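Notes for the October talk, packing session. Main point to get across: a mixed snack box has a volume problem on paper and a shape problem on the table.

## Opening

- Start with the Zultura order. 504 boxes, mixed contents, one box size for the lot.
- Box is the Brundus, shallow, hinged lid, straight walls. Inside depth 41 mm. Say the figure twice, people will need it later.
- Filler is excluded by the customer's spec. Whatever holds the contents still has to be contents.

## Item classes

Keep to three classes. The Hoklow sheet has more, but the extra ones only matter for glass.

- Rigid: cans, cartons, small bottles. Fixed dimensions, known in advance. A round item wastes its corners whichever way it goes in.
- Semi-rigid: flat packets with something stiff inside, wrapped bars. They take an angle without complaint. Tilting one is allowed if the printed face stays legible.
- Soft: bags and crinkled pouches. The nominal size on the supplier's sheet is the flat, empty size and should be ignored. Measure a filled one, at the thickest point, after it has been laid down and patted once.

Altıntaş changed the fill gas pressure on their sweet bags last spring and did not change the sheet. The bags gained 3 mm in thickness. Enough to lift the lid. Use this as the worked case and put the arithmetic on the board.

## Order of placement

1. Rigid items first, against the back wall and the left wall.
2. Round items next to a wall, never in the middle. A can on its side goes in parallel to the wall it touches.
3. Semi-rigid into the gaps that remain.
4. Soft items last. They take up whatever shape is left.
5. Close the lid without pressing. If it needs pressing, take out the last item in and start from step 3.

Somebody will ask about putting the soft item in first as a bed. It works for a single box. Over a full order the rigid items settle unevenly on top of it and the lid line varies by up to 2 mm, visible when the boxes are stacked.

Upright or flat: tall cartons may stand if the lid clears them. A carton that stands with its neighbours lying down tends to lean during carriage, so in practice it wants something firm on each side. Refer back to the depth figure.

## Table layout

Lid open, hinge side away from the packer. Loose items kept to one side within reach, spaced so that each can be picked up without shifting another. Items laid at an angle are acceptable. Items stacked on each other are not, because the lower one gets forgotten and the box goes out short.

Surface: plain and hard. Wood is fine. Cloth drags on the base of the box and the box creeps towards the packer over a shift.

Lighting. Glossy film reflects any overhead lamp and so does a finished tabletop. Barcodes are read before placement for this reason, at the bench edge, and the code side then goes wherever the packing requires. Do not spend long on this, it has its own session.

## Slides, then questions

Leave each of them up for a few seconds and let the room look before starting on the count.
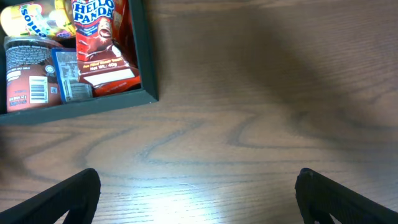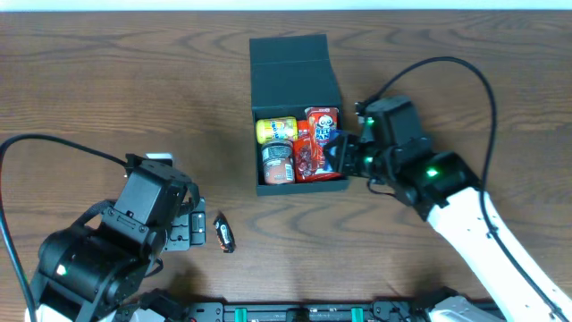
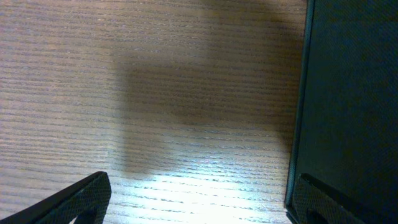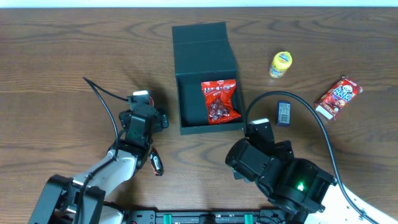
Wooden surface in all four. The second has a can on its side in the left of the box and a bar still on the table; the first has four packages packed together, and can be used for the tilted packet. On the last, point out the bag in the box with the bottle and the carton still outside.

Birsen Karabulut objected to step 4 when she read the draft: a soft bag placed last ends up on top of the firm items as often as beside them, and the lid then bears on it. She would reserve a floor area for the bag before anything else goes in, mark it on the packing card, and fill that area last. Her other point was that the card should give the bag's filled thickness next to the inside depth.

Answer if it comes up: agreed on the reserved area, and the card for the Zultura order is being redrawn. The sequence itself stands. Filled thickness to go in the same column as the carton heights, in millimetres, no decimals.

Handout is the single-sided one. Spare cards at the front table.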